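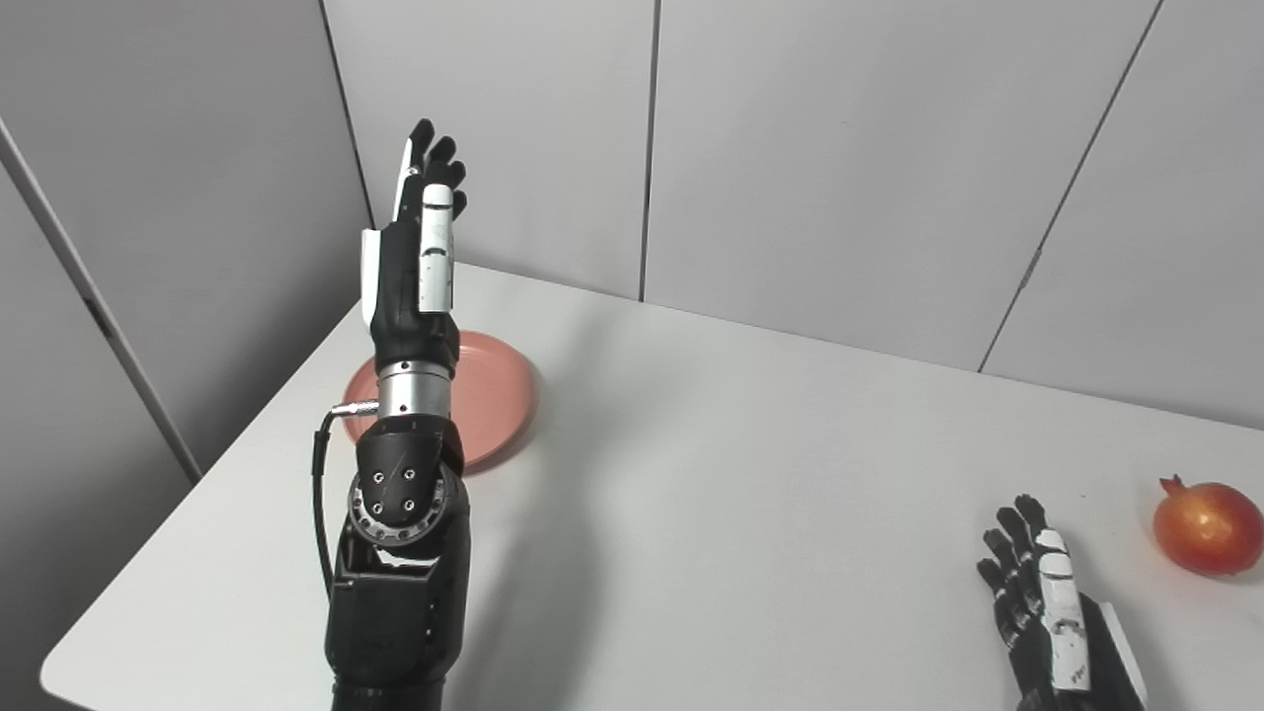 We lost most of April to the right wrist. I'm writing up what happened for anyone else running a two-arm cell, since the fault hid from us for a long time and the log was no help.

The job is simple on paper. Fruit sits on the right side of a white table, a pink plate sits in the middle, and the robot has to put the fruit on the plate. We call the routine Bisura. It had been running fine with the old hands, and after we changed to the new ones it ran fine for two days.

Then the right hand started dropping out in the middle of a move. The arm kept going and the fingers stopped taking commands. They stayed in whatever pose they had last, so if the hand was open it stayed open, and if it was closing on something it kept pressing. The controller reported a timeout and nothing else. Out of 88 runs in the first batch, 8 ended that way.

We blamed the software first. Seyoum, the package we use for motion planning, had been updated the same week, so we rolled it back. Same fault. We swapped the hand controllers left to right, and the fault stayed on the right side. That should have told us to look at the wiring, but we spent another afternoon on network settings instead. 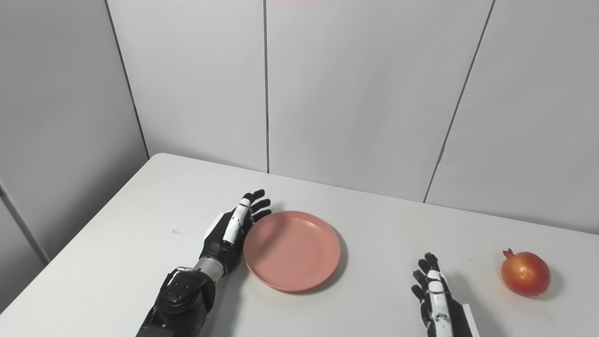
What was wrong

The hand cable plugs into the side of the wrist and hangs in a loop beside the forearm. On our right arm the loop was too short. When the wrist rolled past about 40 degrees, the cable pulled sideways on the connector and the contact went in and out. At rest everything tested good. We had checked it with a meter three times, always with the arm parked.

We found it at 11 at night by running the wrist roll slowly and tugging the cable by hand, with the arm speed turned all the way down and a finger on the stop button.

The part that bothers me more is the safety side. A hand that loses its link should not hold its last command while the arm keeps moving. One of the dropouts came while the thumb was down on an apple. The apple is cheap. A person reaching in to clear a jam is a different matter, and one of us had done exactly that the day before.

So there are two changes. The cable is longer and clamped to the forearm with some slack. And the arm now stops as soon as either hand misses its heartbeat, before anything else gets decided. The stop is wired through the Prino relay box, so it doesn't depend on the planner being awake.

I reran the apple pick with both changes in and had no dropouts. I still want a longer test before I call it closed.

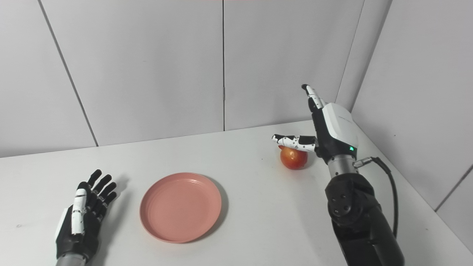
Skillell wrote in the comments that stopping the arm is only half of it, because a hand that has lost its link may still be squeezing, and asked whether ours goes limp or stays stiff after the stop. It stays stiff for now. I have a request in for a firmware setting that drops finger torque on link loss, and until that comes we cut hand power at the switch before anyone reaches over the table.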